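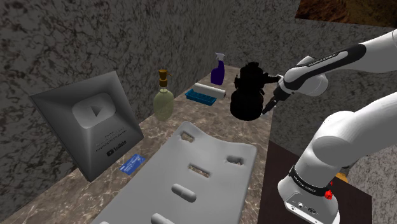
Clonadetti: regional autonomy votes, cleaned up and in one place

Clonadetti is a dataset of referendums on self-rule, autonomy and independence held in regions, islands and territories. Version 3 covers 148 votes, and we're really happy with how it came together!

What you get

votes.csv has one row per referendum: region, date, question as printed on the ballot, registered voters, turnout, yes, no, blank and spoiled.
status.csv says whether the vote was binding, advisory or held without the central government's consent.
sources.csv links every row to the gazette, archive or newspaper we took it from.

Ballot questions come in the original wording plus an English translation. Mbali Venter redid 11 of the translations in April, and they read so much better now (the old ones had lost a few double negatives).

Things to watch for

Turnout is left blank when only a percentage was published. Don't fill it with zero!
Boycotted votes are included, so a huge yes share can sit next to a tiny turnout. Check both before you chart anything.
Where two official counts disagree, we keep both and flag the row with "disputed".
Votes with more than two options have their own file, multi.csv. There are 10 of them.

Fixes and additions

Corrections are very welcome, especially for island votes before 1950. Send a scan or a link with the row number to Abdelkrim Lamrani, who looks after sources. Coding questions go to Lorraine Pilkington.

Last updated 4 May 2018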